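Household cloth

A household cloth is a piece of fabric kept in the home for wiping, drying, dusting and polishing. It is usually square or rectangular and small enough to be held in one hand when it is folded. In everyday English the word covers dishcloths, dusters, floor cloths and tea towels, although some writers treat the tea towel as a separate article because it is used mostly on clean dishes.

Name

The name depends on the region and on the task. A dishcloth is used wet, for washing plates and wiping the worktop. A duster is used dry. The floor cloth is thicker than the other kinds and is often made of a fabric which has already served for something else. In the town of Skornden the word sostitura was used for a cloth cut from a worn bed sheet, and later the shop Kubiak sold new cloths under the name Sostitura.

History

Before cloths were made specially for cleaning, most homes used rags. Linen and wool were expensive, and a shirt or a sheet was repaired many times before it was cut up. A household list from Cernoden, written in 1563, names 39 cloths "for the table and for the hearth" and gives them a separate line from the bed linen. The local historian Bogumił Bednarek, who published the list, thought that the hearth cloths were old table cloths in their second use.

Cotton became cheap in the nineteenth century and replaced linen in many kitchens. Woven cotton dishcloths were sold in bundles tied with string. Cellulose sponge cloths and synthetic microfibre cloths came in the twentieth century.

Materials

Cotton takes up water well and can be washed at a high temperature, but it leaves small fibres on glass. Linen leaves fewer fibres and becomes softer with age. Microfibre is made of very fine polyester threads, often mixed with polyamide, and it holds dust even when it is dry. The weight of the fabric is given in grams per square metre. A cloth of 300 grams is thick and is preferred for drying, while thinner cloths are easier to wring out and are used for windows.

Care

Cloths used in the kitchen should be changed often and dried fully between uses – a damp cloth left in a heap soon begins to smell. Fabric softener is not recommended for microfibre. New cloths in strong colours are washed separately the first 2 times, as the dye may run.

Folding and storage

A cleaning cloth is commonly folded in half and then in half again, which gives several clean surfaces to be used one after another. Folded cloths are kept in a drawer, on a shelf or in a small open basket. Some households roll them instead, and others do not fold them at all and keep them in a bag on the back of a door.
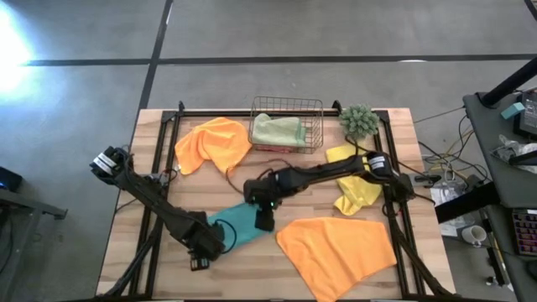 Colour is the simplest way of keeping cloths for different tasks apart. There is no common rule for homes, and each household decides which colour belongs to the bathroom, the kitchen or the floor. In a mixed set with orange, yellow, teal and pale green, the colours are easy to tell apart even when one cloth is crumpled and another is spread flat. Sorting may be done by colour first and folding afterwards, or each cloth may be folded as it comes to hand and put away directly, as a folded bundle like the pale green one in the wire mesh basket. When 2 cloths have the same colour but not the same size, as with the orange ones, it is usual to place the larger at the bottom of the pile. Faded cloths are often moved to rougher work, and in many homes the floor cloth is simply the oldest of the set.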